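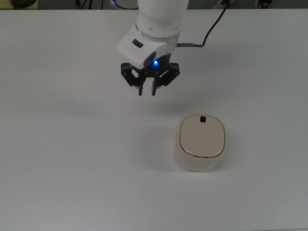
Figure 3. White tabletop with arm and gripper, seen from overhead.

4.2 Kitchen habits in Uvley

We were welcomed into 29 homes in Uvley, and in nearly every one of them the talk came round, sooner or later, to bread – who baked it, who had given it up, and whose grandmother had done it better. Haris Jurić kept the notes, and the longer visits ran well past supper.
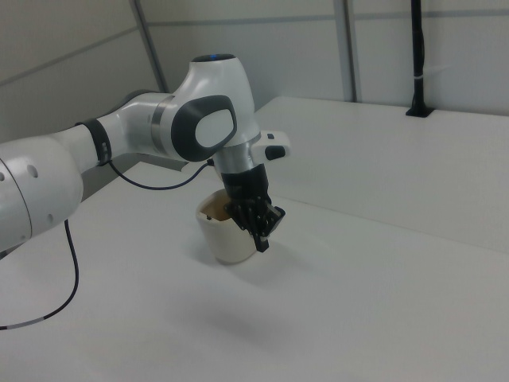 Why did families stop baking at home?
Most of them spoke of longer working days, and of the bakery in Gromine that opened one June and sold a decent loaf.

Older bakers still kept a starter going, mainly for holidays.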